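What Is a Lease?

Walk down a main street and you will see a dentist, a bakery, maybe a shoe shop. Most of these businesses don't own the building they are in. They rent their space from the person or company that owns it.

The owner is called the landlord. The business that rents is called the tenant. The two of them sign a written agreement called a lease. It says how much rent the tenant pays each month and how long the tenant can stay.

Take the Grasturau Building. It has 12 spaces for rent, on two floors. Sólveig Juhl rents number 7 for her dental office. Her rent is $2000 a month. The rent on the big corner shop downstairs is higher, as it has more floor space and large windows facing the street.
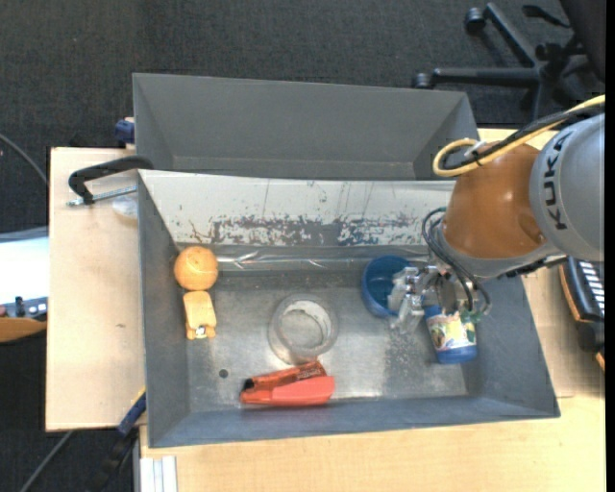 Who fixes the roof if it leaks?
The landlord does, in most buildings. The lease lists which repairs belong to the landlord and which belong to the tenant. A tenant often looks after small things inside, such as light bulbs and paint.

Everyone in the building shares some parts of it. The front hall, the stairs, the elevator and the parking lot are called common areas. The parking lot at the Grasturau Building has 77 spots, and patients and shoppers can all use them. Tenants usually help pay for cleaning the hall and plowing the snow.

When a lease ends, the tenant can move out or ask to sign a new one. The rent in the new lease may be different.

Words to know
Landlord: the owner who rents out a space
Tenant: the person or business that rents it
Lease: the agreement they both sign

Written by Manon Paquette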